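Equipment budgeting for robotic manipulation cells

Equipment budgeting for robotic manipulation cells is the practice of estimating, scheduling and approving the cost of a small robot installation before any part is ordered. It applies mainly to benchtop cells, in which one or two arms handle everyday objects on a fixed work surface. The field overlaps with general capital planning but differs from it in one respect: the purchase price of the arm is often a minor part of the total, and the remaining cost is spread over many low-value items that are easily left out of a first estimate.

Scope of a budget

A budget for a manipulation cell is normally divided into capital items, consumables, labor and reserve. Capital items include the arm, its controller, the gripper, any linear axis, the cameras and the computer. Consumables include finger pads, cables, fasteners, ties, tape and the objects to be handled. Labor covers assembly, calibration, operation and repair. The reserve is money set aside for parts that fail or prove unsuitable.

The Treklow method, used in several teaching workshops and small integration firms, adds a fifth heading for the work surface and its surroundings. Tables, rails, brackets and background panels are grouped there. Under older methods these were charged to building costs and tended to be ordered late, which held up the rest of the installation.

Arms and grippers

Arms are compared by reach, payload, repeatability and service terms. For benchtop work, payload ratings are quoted with the gripper removed, so the mass of the gripper, wrist camera and mounting plate must be subtracted before the rating is used. A planner who skips this step may find that the usable payload is well under half of the published figure.

Two-finger grippers are the usual first purchase. They are cheap, simple to repair and suited to a wide range of handles, boxes and bottles. Their main limits are opening width and finger shape. Long, smooth or round-sided objects, such as sticks and racket handles, place a higher demand on finger pads than flat-sided ones, and pad replacement should be budgeted accordingly. Wornel, a supplier of gripper parts, lists its standard pad set at $85, and planning sheets based on its catalog assume one set per gripper per quarter.

Spare fingers are bought with the gripper. Ordering them later usually incurs a second shipping charge and, if the model has been revised, a new mounting plate.

Linear axes and framing

An aluminum extrusion rail with a motor-driven carriage extends the reach of a cell at lower cost than a longer arm. The price of the rail itself is small. The expense lies in the carriage, motor, driver board, end stops and cable routing. A frequent error is to price the rail by length and to omit everything fastened to it.

Cable routing is treated separately in most current budgets. Moving cables wear at the point where they leave the carriage, and the replacement interval depends on bend radius and travel. Zip ties are acceptable for fixed runs. For long moving runs, a cable carrier is specified.

Cameras

A camera at the wrist gives a close view of the fingers and the held object, and is generally paired with a fixed camera that covers the whole work surface. The two are budgeted as a set, with identical mounting hardware where possible. In the Pesonen cost model, each camera position is assigned $169 for the camera, lens cap, bracket and cable, and the computer is sized after the number of positions is fixed. Reversing that order is a known cause of overspending.

Glossy objects and polished surfaces produce bright reflections. Diffuse lighting is therefore entered as a capital item in the first draft of the budget.

Test objects

Objects for handling are purchased retail and in duplicate. Packaging and printed wraps change without notice, so a cell intended to run for more than a year should hold enough stock of each object to cover the period. Sporting goods, kitchen tools and toys are common choices. The Westley list, a purchasing template, groups them by grip type and sets a ceiling of $200 for the first order.

Worked estimate

A one-arm cell with a short linear axis may be planned as follows, excluding the arm, controller and computer.

Linear axis, complete: $740
Two camera positions: $338
Lighting: $144
Pads, four sets: $340
Test objects: $200
Cables, fasteners and ties: $85
Total: $1847

Labor and reserve are added afterward. Reserve is commonly set as a fixed share of the capital items and is not reduced when individual quotes come in low. Quotes expire, and a lead time that is acceptable in April may not be available once the fiscal year closes.

Scheduling

Orders are placed in sequence of lead time, longest first. The arm and controller are generally followed by the axis parts, then cameras, then consumables. Installation labor is not booked until the last capital item has been received and inspected. Where funds are released in stages, the first stage should cover a cell that can run without the linear axis, leaving the axis to the second stage. The mounting holes for the rail are drilled during the first stage in either case.

Leasing

Leasing is available for arms and controllers but rarely for grippers, rails or cameras. A lease normally includes service and excludes damage to the wrist connector. For cells expected to run less than one year, leasing the arm and buying the remainder is the usual arrangement. Beyond that period, purchase is cheaper under most published terms, provided that the buyer can carry out routine repair in house.

See also

Cost of ownership
End effector
Linear actuator
Preventive maintenance

Last revised 06/08/2024

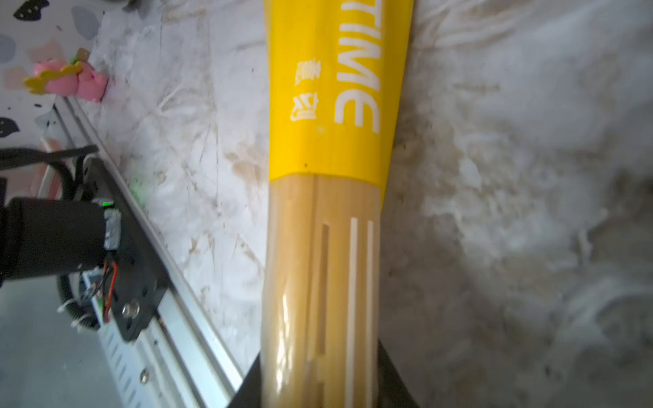
Reader comments

Pesonen: The pad figure looks low to me for cells that grip lacquered handles all day. We change ours monthly and now carry twelve sets a year in the plan, which moves the total well past the one given in the worked estimate. I would also put the motor driver board on its own line. It is the part we have replaced most often, and it disappears when the axis is entered as a single item.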